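About Us

Milville is a small company that teaches robots to do the tasks of a home. We began in June with two people at one desk, and now we are nine. Our founder, Heiðrún Laxdal, was before that a teacher of piano, and she still speaks of our work in this way: first the teacher plays, then the pupil plays.

For each task, a person guides the robot by remote control from beginning to end. The operator holds one controller in each hand and moves the two arms through the room. Every movement is recorded, also the slow ones and the ones where the operator changed the mind. Much of this is done in simulated rooms, so we can change the walls, the windows and the sunlight between one session and the next.
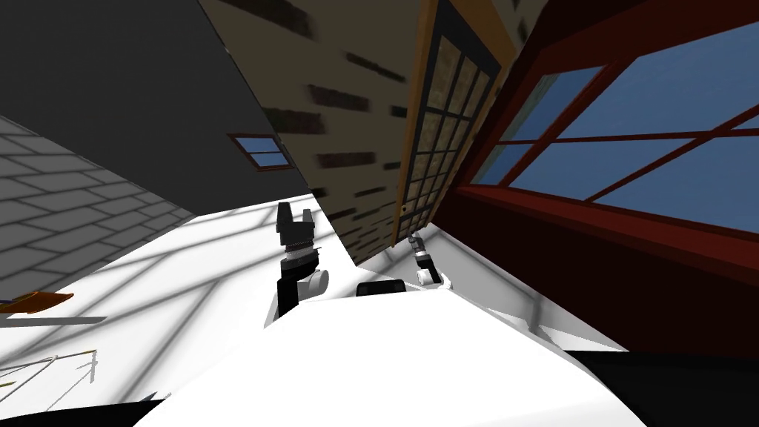
Both arms raised in one of our simulated rooms, with the glass-paned door behind.

Our software for the recording has the name Zorurer. It keeps what the robot sees together with what the hands of the operator are doing at the same moment. To this day our library holds 2371 demonstrations. A person has watched each of them before it was accepted, and we are a little proud of that.

We have four operators. A new operator practices for one week on doors and cabinets before we keep any recording. It is a difficult thing to move a gripper to the correct place when you cannot feel with your fingers, and we want that people take their time with it.
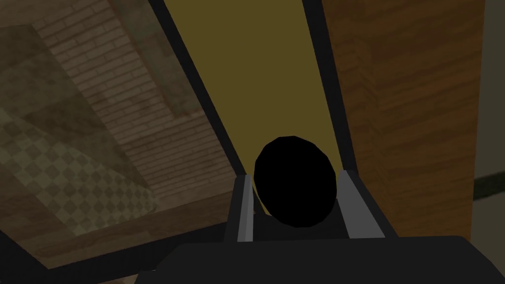
Reading time: 2 min

The last small distance before a grasp is where we are the most strict. The fingers should come to the two sides of the object evenly, and the operator should wait there a short moment before closing. If the approach is crooked, we ask for the demonstration again. Our customers Overgaard and Eston receive the same recordings that we use for ourselves, with the same notes.

Our office is open for visitors on Saturday from 10 in the morning. You may sit in the chair of the operator and try to open a cabinet by remote control. Please write to us some days before, so that we can prepare a controller for you.

14 shares
3 comments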